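Robotics club, spring update

We are into April and the club has finally moved off the whiteboard. For anyone new to this blog, I help run the after-school robotics club at Waten, and this year we entered the household division of the Trilleo student challenge. Everything in our division happens in simulation. The students get a virtual house and a robot with two arms, and they have to get it through a set of chores by remote control.

We have 11 students this year, split into small teams. Each team picks a room and owns it until the end of the season. The bathroom went to the team that calls itself Skalov, mostly ninth graders. They spent the first few sessions just learning to bring both arms in close to the sink without hitting the vanity.

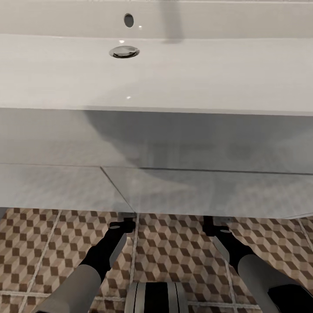 Do the students need to know how to code before they join?
Most of them don't when they start. Driving the arms takes no code at all, and the scripts for saving and replaying a run are short enough to learn in a couple of afternoons.

Scoring is simple. A run is cut off at 22 minutes, and the team gets points for each chore finished before then. Touching a wall or a fixture costs points. Skalov's first full run scored 20, which put them near the bottom of our own practice table. Their latest one scored 46. Most of the gain came from going slower on the approach and keeping the wrists level.
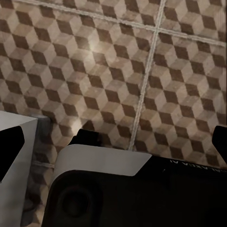

My own job this month has been the practice log, and it needs work. Every team is supposed to write down what they tried, what the arms did, and what they want to change. What I mostly get is "went ok" or "bad run." I asked Skalov to be more exact about the floor, and they came back with a decent note. The cube pattern on the tiles makes it hard for them to judge height, so they now line up on the light gray grout lines instead. I want more notes like that one. I'm going to copy it into the front of the log for the other teams.

The chore they are working on now is picking up a mousetrap from the bathroom floor. It's a flat thing and there isn't much to hold. The plan is to come straight down with the fingers open on either side of the wooden base, close, and then lift.
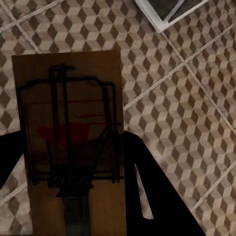

The team is divided on how fast to close. Two of them want one quick move and the rest want to do it in small steps and check after each one. I told them to try it both ways and log the results. They also still have to settle who drives at the regional round, which Salameh is hosting again.

We meet at 3:30 in the computer lab until the end of the school year. Parents are welcome to sit in. Please send the travel forms back with your student before the regional, and pack a snack, as the vending machine by the lab is still out of order.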